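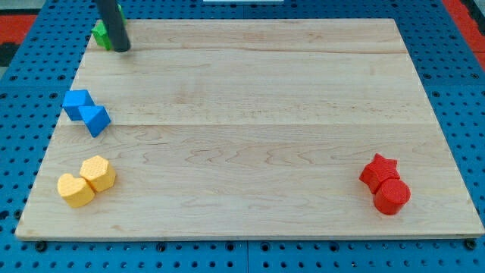 4. Holzbrett ölen und pflegen

1. Das Brett mit einem feuchten Tuch abwischen und über Nacht stehend trocknen lassen.
2. Sukell Pflegeöl dünn auftragen, immer in Richtung der Maserung.
3. Rund 7 Stunden warten, danach das restliche Öl abnehmen.
4. Raue Stellen mit Schleifpapier, Körnung 400, leicht glätten und Schritt 2 wiederholen.

Hinweis: Im November, wenn geheizt wird, bitte öfter ölen.

Vorsicht! Ölige Tücher können sich selbst entzünden. Flach ausgebreitet im Freien trocknen.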